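Chapter 8
Where Should the Arm Go Next?

I wrote my first motion planner at Maltelier, and I was very proud of it for one whole afternoon. It found a path every single time! Then a colleague asked why the arm kept swinging up over its own shoulder to reach a spot a hand's width away, and I had no answer (well, I had a long one, and it was wrong).

So this chapter is about choosing between paths, all of which are perfectly legal. We'll start with six joints, one gripper and a flat table, and we'll keep the same small job throughout: get the gripper to something sitting on a plate, pointing straight down, without clipping the rim. I've marked the table out in squares with blue tape, and I'll use those squares whenever I talk about goals, as I find them much easier to think about than joint angles.

You'll need the Fliltel planner from Chapter 7. Set the sample limit to 300 for now. We'll push it to 1,088 later on and watch what happens to the planning time, which I promise is more fun than it sounds.
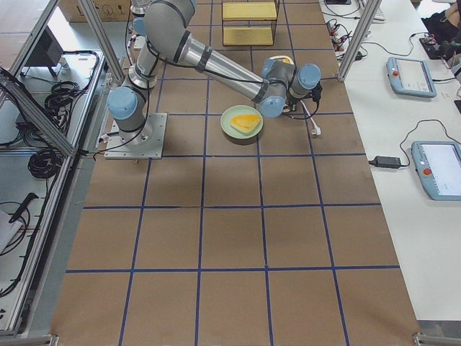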